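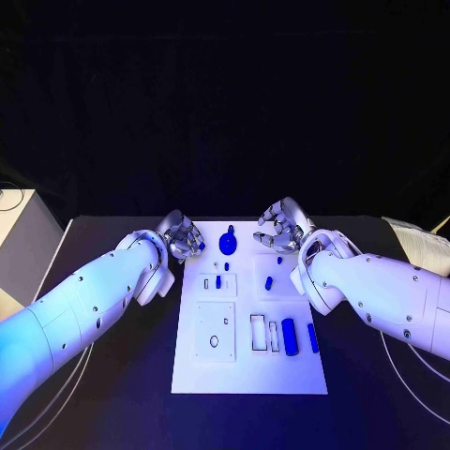

Sorting Small Parts by Hand: Does the Order of the Tray Matter?
Project report, Tineke Verbruggen and Agnese Strazds

1. Background
Many small workshops still put together kits by hand. A worker takes screws, washers and clips from a tray and puts them in a bag. We wanted to know if the layout of the tray changes how many mistakes people make. Our course reader has a short chapter on this, but it deals mostly with speed and says little about errors.

2. Method
We asked 16 students from our year to take part. None of them had done this kind of work before. Each person packed the Trikis kit, a hinge set for cabinet doors, using two trays. In tray A the parts were sorted by size. In tray B they were placed in the order of the packing list. Half of the group started with tray A and the other half with tray B.

Every person packed 100 bags with each tray, with a break in between. The parts came from Vandenberghe, a hardware shop near the school that let us borrow them for the month of March. We had planned to use the larger Trorkach kit as well, but two of its washers looked so much alike that we could not check the bags reliably ourselves. We dropped it after the first trial.

A bag counted as wrong if a part was missing, extra or of the wrong type. Agnese checked all bags from tray A and Tineke checked all bags from tray B. Looking back, we should have mixed these – any difference in how strict we were is now part of the result.

3. Results
With tray A we found 261 wrong bags. With tray B the number was clearly lower, and most of the remaining mistakes were missing washers. Wrong types were rare with tray B. People who started with tray B also did better on tray A later, perhaps from having learned the list by then.

Speed was nearly the same for both trays. Several people said that tray A looked neater and that they expected it to be easier.

4. Problems
The room was noisy in the afternoon and two sessions had to be moved to the library annex on Tristley Road. The tables there are lower. We did not correct for this.

5. Next steps
We would like to repeat the test with a longer packing list and have both of us check every bag. The tally sheets are in the appendix, sorted by session.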